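Plorkwood Planner: Frequently Asked Questions
Last updated 1 Jun 2021

What does Plorkwood do, in a sentence or two?
Plorkwood is the planning layer that sits between your perception stack and your arm controller. You hand it a goal and a picture of the world, and it hands you back a sequence of motions that the controller can follow (and a fresh sequence when the world changes, as it so often does!).

Do I need Kalard as well?
You don't, although the two do get along very nicely. Kalard is our perception package, and if you already have something that gives you object poses and masks, you can feed those straight in through the adapter. Plenty of people start that way and come round to Kalard later, or never do, and we're happy either way.

Why does the planner struggle with bags and other floppy things?
Ah, this is the one we're asked most! Most of the planner was written with rigid objects in mind, and a bag changes shape the moment you touch it, so the grasp you planned may no longer be there when the fingers close. The January release added a soft-object mode with 3 settings, and we'd suggest beginning on the gentlest one and working up with plenty of patience.

Can it plan for two arms at once?
It can, and both arms share one timeline so that they don't wander into each other. Turn on the paired-grasp option if both are holding the same object, otherwise the planner treats them as two separate jobs.

How big can a scene get before things slow down?
The default limit is 3,000 collision shapes. You can raise it in the settings file, but do try merging small shapes first, as that usually helps a good deal more.

What do hands working with a clear bag look like from head height?
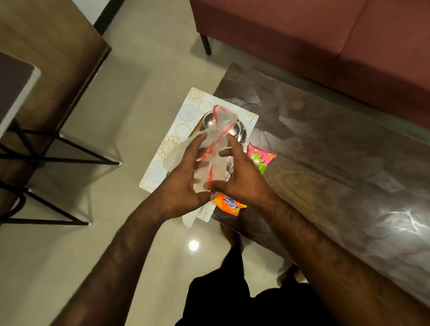

Where are the planner's log files kept?
They're in the logs folder inside your project directory, with a new file for every run.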